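3. How photographers describe themselves on agency pages

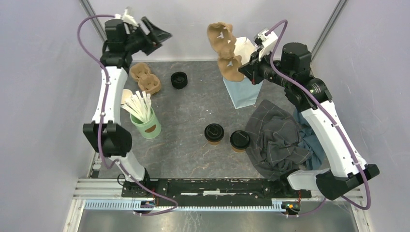
So what does a photographer's profile page tell an editor who has never met them? Mostly where the person lives and what they'd like to be hired for, and much less about how they work. I went in expecting the opposite, I'll admit. I thought the biographies would be full of method (film or digital, long projects or quick news jobs, that sort of thing) and that location would be an afterthought. Then I read 461 of them over one long winter and had to throw out most of my first coding sheet.

3.1 Where the profiles came from

I pulled every public profile from two agency sites, Drisotora and Irnix. Both let members write their own text, both put a short biography at the top, and both have a box for regions covered. Drisotora had 3322 members listed when I saved the pages in December, and I couldn't read all of those by myself, so I took every tenth name in alphabetical order and dropped the ones with a blank biography. Irnix is tiny by comparison and I simply read the lot. The 461 profiles are what was left from both sites put together.

Rosimeire Rangel coded a batch of 122 profiles without seeing my notes. We agreed on most of the easy things, like whether a school is mentioned, and argued for weeks over what counts as a "theme." Is "daily life" a theme? She said yes and I said it's what people write when they can't think of one! We ended up keeping it as its own category, and I'm glad she pushed, because it was the most common answer on both sites.

3.2 First person or third

The first thing that jumped out at me was the voice. Drisotora members nearly always write as if somebody else were introducing them: born in such a place, studied such a thing, has worked since. Irnix members say "I" and they ramble a bit more. My guess is that this comes from the sign-up forms. The Drisotora form shows new members a finished biography in the third person before they start typing, and people copy the shape of whatever they're shown. The Irnix form just has an empty box.

Degrees that have nothing to do with pictures come up all the time, engineering and accounting especially, and they usually sit right at the front. I don't know what to make of that. Okoth's older work on artist statements reads the unrelated degree as a way of sounding serious, but in our batch the same people often left out prizes they could have listed, so I'm not fully convinced.

Figure 3. Share of profiles written in the first person, by site.

3.3 The coverage box

Regions were messier. Some members name a single city, others claim a whole continent, and a few paste in every option on the menu. I used the Justo scale to sort these by breadth, with one change: a country plus "nearby" went in with the single countries. Rosimeire checked the borderline ones again in June 2020 and moved a handful of them up a step. The broad claims belonged mostly to members with hardly any stories posted, and those with long story lists tended to name one country and leave it there.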